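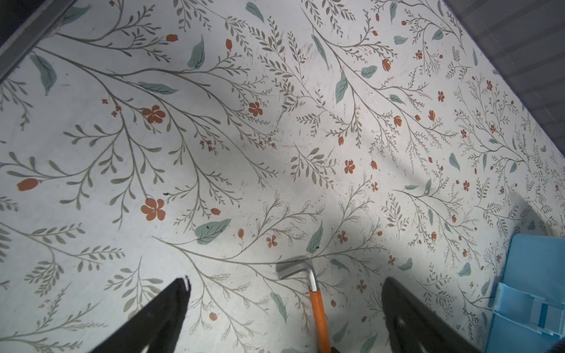 News > Members' newsletter > Strings and things

26 Feb 2020
By the newsletter editor

My first month with a borrowed sarangi

I promised in the December issue that I'd report back if I ever got a decent sound out of a bowed instrument, and I sort of have, so brace yourselves. The Grunau music library has started lending sarangis to members (three of them, in battered cases) and I put my name down the minute I heard. I've played guitar badly for most of my life and I figured, how hard could it be?

Very hard! For anyone who hasn't met one, the sarangi is a short, boxy fiddle from North India that you hold upright in your lap. The front is skin, the main strings are gut, and you don't press the strings down onto anything. You slide the base of your fingernails along the side of them, up near the cuticle, and by the end of the first evening I had sore spots in places I didn't know could get sore. Talcum powder helps. I now leave white fingerprints on every doorknob and cupboard in the house.

Then there are the sympathetic strings, the thin metal ones underneath that you never touch with the bow. They hum along when you hit a note they agree with. When you don't hit it, they just sit there in silence, and I've come to find that silence quite pointed. Tuning them took me most of a Sunday. I'd get to the end of the row, go back to the start, and the first few would have wandered off again while I was busy with the rest. 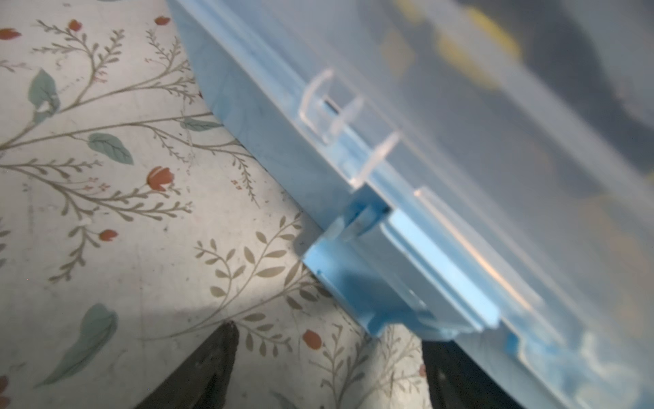

Reading time: 3 min (582 words)

The beginners' circle at the Gallegos Hall has been a huge help, I have to say. There are 13 of us on the list, mostly singers, a couple of tabla players and one brave soul on harmonium who keeps the rest of us somewhere near the note. We sit on the floor (bring a cushion, please, the floor there is unforgiving) and spend the first half of the evening only singing. I nearly skipped that part on my first visit. I can't sing, I came to play! But our teacher wants every phrase in the voice before it goes anywhere near the hands, and after a few weeks I can hear why. When I've sung the line enough times my left hand starts looking for it by itself.

We're working on Bhupali at the moment, which has five notes and sounds like the friendliest thing in the world until you try to slide between two of them slowly. I've been doing the same climb and fall every morning before work, over a drone, with the kettle on. Some mornings it's lovely. Other mornings the dog leaves the room.

A few of you wrote in to ask about recordings. I'd start with slow, unaccompanied playing, the opening alap if you can find it, and listen with the lights low and nothing else going on. I used to put Indian classical music on while I cooked and I'm a bit embarrassed by how much of it went straight past me. The listening shelf at Brekeo Records on the main street has a good run of vinyl, and they'll let you hear a side before you buy. I went in for one and came out with three, so be warned.

If you'd like to try an instrument yourself, the loans run for a month at a time and you can renew if there's no one waiting. Ask for item 814 in the catalogue, and ask for rosin as well, as my case didn't have any in it. Strings are on you if you break them. I've broken one so far, with a bang that had me out of my chair.

The next circle evening is open to everyone, players or not, and there'll be tea. I'll be the one in the back corner with powder all over my trousers. I'm hoping to have the descending half of my little piece in tune by then, though I wouldn't put money on it.

Contact the newsletter desk | © 2020 Flellik Music Society | Back to top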